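Shop notebook, Akside kitchen, Wednesday

Started at 8:40 with coffee, which I had to drink out of a measuring jug because every cup in the building was either dirty or was a sample. This is the state of things four weeks into the Drasby job.

For whoever reads this after me: the job is the sink end of the island. Drasby wants to know whether the in-basin rack is worth keeping in the kitchen package or whether people will throw it in a drawer by the second weekend. Petkov supplied the cups. We have the white ones, plain, a bit narrower at the foot, and they have already sent an email asking when they get them back. They do not get them back until the rinse-and-rack list is done. I wrote that more politely.

Rack first. It spans the left basin and leaves the right one free, and Živko wants it the other way around because he is left-handed and considers this a design brief. Tried it his way before lunch. You end up reaching over the clean things to get at the dirty ones, and I dripped on everything. Swapped it back. He has been told. He has asked for it to be noted that he disagrees, so: noted.

The two supports across the rods are the good part. A cup set down between them stays put. A cup set down across one of them leans like a man at a bus stop, and then you bump the counter with your hip and it goes over. I did this three times before I started putting them in the right place, and I am supposed to be the one who knows the rack. If we write an instruction card it should say where the cups go. If we don't write one, people will find out the way I did.

Upside down drains better, obviously. Right way up leaves a puddle in the bottom that is still there after lunch. Jonas Rüegg argued for tilted, tried tilted, and went back to his desk.

Sink end and floor, same morning.
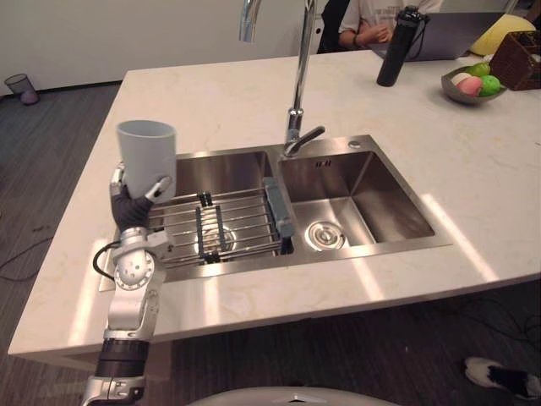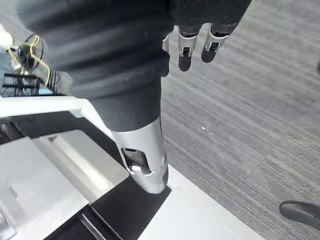 Cleaning, then. The marble-look top is handsome and shows everything. In the morning the sun comes across it at a slant and each dried drop turns up like a coin on a sidewalk. I wiped it down with the Jikeo spray and got streaks. Wiped it with plain water and a dry cloth and got fewer streaks. The spray costs more, so I expect we will keep buying it.

Brushed steel is easier to live with. Wipe along the grain, never across. The corner where the basin walls meet the bottom collects coffee grounds, and the strainer collects the rest. Took the strainer out and scrubbed it with the old toothbrush, then found the label on the toothbrush that says DO NOT USE, in my own writing. No idea. If anyone remembers what that was about, please write it here:

Carpet. I would like to lodge my monthly complaint about having carpet within walking distance of a sink. It is the gray striped stuff and I will admit it hides a lot, which is probably what worries me. Vacuumed with the stripes and then against them, and against picks up more. Crumbs, lint, one washer that belongs to something. The washer is in the jar on the windowsill with its friends.

Tally for the rack test, from the sheet on the fridge: 191 cups rinsed and racked out of the 300 Drasby asked for. Two chipped, both mine, both at the faucet and not on the rack, so the rack is innocent. The original plan said 3,000. Živko talked them down on the phone in September and for this I forgive him the left-handed thing.

Water: switched the rinse to a count of five with the lever halfway. Full on, it hits the bottom of the cup and comes straight back at your shirt. I own one fewer shirt that is fit for client visits.

Still to do:
Wash the 100 that came in the second box. They have packing dust in them.
Ask Petkov whether the finish minds vinegar before I find out myself.
Felt or something under the rack ends, they click on the steel every time you set a cup down and by four o'clock it gets into your teeth.
Buy a mug. Label it. Hide it.

Stopped at 5:15. Rack is out and drying on the towel, cloths are on the radiator. Left the right basin clear, so please don't put the pan in it to soak. Jonas, this is about your pan.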